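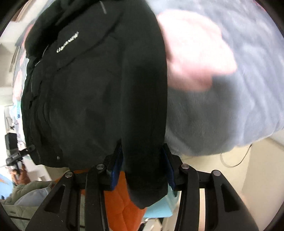
A **padded jacket** is a short or mid-length outer garment made of two or more layers of cloth with a filling between them. The filling traps still air, which slows the loss of body heat. Padded jackets are worn as everyday winter clothing, as workwear, and as part of team and club uniforms. Related garments include the quilted vest, the parka, and the bench coat, a longer form worn by substitutes and coaches at the side of a playing field.

## Terms

The words *padded*, *quilted*, and *puffer* are often used for the same thing in shops, but the clothing trade tends to keep them apart. A quilted jacket has stitching that passes through all the layers and holds the filling in place. A puffer is a quilted jacket with wide, raised channels. A padded jacket in the narrow sense has a smooth outer face, with the filling fixed to the lining or to a separate inner layer, so that no stitch lines show on the outside. The pattern cutter Ilídio Brandão used the term "blind padding" for this last method in his workshop notes, and it is still found in some Portuguese trade manuals.

## History

Layered and stuffed garments are very old. Padded coats of linen or cotton were worn under armor in medieval Europe, and cotton-filled coats have a long history in China, Korea, and Central Asia. In most of these the filling was raw cotton, wool, or scraps of cloth.

Down-filled jackets for outdoor use became widely known in the first half of the twentieth century. Synthetic fillings followed as polyester fiber became cheap. These fibers dried faster than cotton or down and could be sold in sheets, so a factory could cut the filling with the same pattern pieces as the shell.

From the 1970s on, makers of sportswear and workwear took up the smooth-faced type in large numbers. A flat outer surface is easier to print or embroider than a quilted one. The firm Prallano, which supplied rowing and sailing clubs, sold a plain padded jacket under the name Dileck for many years. Its first catalog offered the jacket in navy and black only, with the club name on the chest at extra cost. A later version added a hood that rolled into the collar.

## Construction

### Shell

The shell is usually a tightly woven polyester or nylon. Many shells have a coating on the inner side that resists wind and light rain. Cotton and cotton blends are used where sparks are a hazard, as many synthetic fabrics melt when touched by hot metal.

Shell fabric is sold by weight per square meter. The Dileck used a cloth of 182 grams per square meter, heavier than is common in fashion jackets.

### Filling

Common fillings are:

- **Down**, the soft under-feathers of ducks and geese. It is light and warm but loses much of its warmth when wet.
- **Polyester wadding**, sold in rolls of even thickness. It is also given by weight, and 200 grams per square meter is a usual choice for the body of a cold-weather jacket.
- **Wool wadding**, less common, which stays fairly warm when damp.
- **Blown fiber**, loose synthetic clusters blown into channels in the same way as down.

The sleeves often carry a thinner filling than the body so that the arms bend easily.

### Closures

Most padded jackets close with a zipper down the front. A flap behind or over the zipper keeps out wind, and may be held by snap buttons or hook-and-loop tape. Hems are drawn in with a cord running through a channel, or with elastic. Cuffs may be ribbed, elasticated, or left plain with an adjustable tab.

### Trim

Piping is a narrow strip of folded fabric sewn into a seam. On plain dark jackets it is often the only contrasting color. Reflective piping and tape came into general use on sports and work jackets as a simple way to make the wearer easier to see in traffic. A strip of tape on a fashion jacket does not by itself make it a safety garment, and most countries set separate rules for high-visibility clothing.
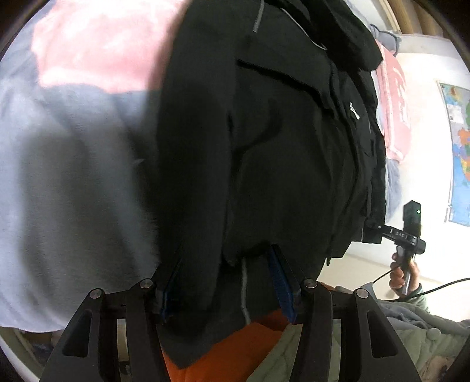 ## Lettering and badges

Club and company names are added by embroidery, screen printing, or heat transfer. Embroidery lasts longest but pierces the shell, and on coated fabric the needle holes can let water through. Some makers sew the badge to the shell before the lining is attached and seal the back with tape. Heat transfer leaves the cloth whole but can crack or peel after repeated washing.

A small design has to be drawn with thread in mind. Very thin strokes close up, and letters less than five millimeters tall are hard to read. Jae-hoon Shim's manual on machine embroidery advises a backing sheet under any design on padded cloth, with the filling held clear of the hoop. One of his sample badges, a heron for a canoe club, takes 2938 stitches.

## Care

Polyester-filled jackets can usually be washed by machine at a low temperature with the zipper closed. Fabric softener is avoided on coated shells because it leaves a film that weakens water resistance. Down jackets need a mild soap and a long, gentle drying, with the lumps broken up by hand from time to time.

Long storage in a tightly packed bag flattens both down and wadding. Hanging is suitable for most synthetic jackets. Heavy down coats are better kept loose on a shelf, as the filling can settle toward the hem.

## Repair and reuse

Small tears can be closed with adhesive patches cut with rounded corners. Worn zippers are the most frequent fault. Replacing only the slider is often enough, provided that the teeth are sound.

Recycling is difficult when shell, lining, and filling are made of different fibers. The Nusari project, led by Bernardo Marinho, took apart used club jackets by hand and found 78 that could be resold after a new zipper or cuff. Jackets with large embroidered names were harder to place with buyers, and a number of them were cut up for their filling.

## See also

- Bench coat
- Gambeson
- Parka
- Quilting
- Wadding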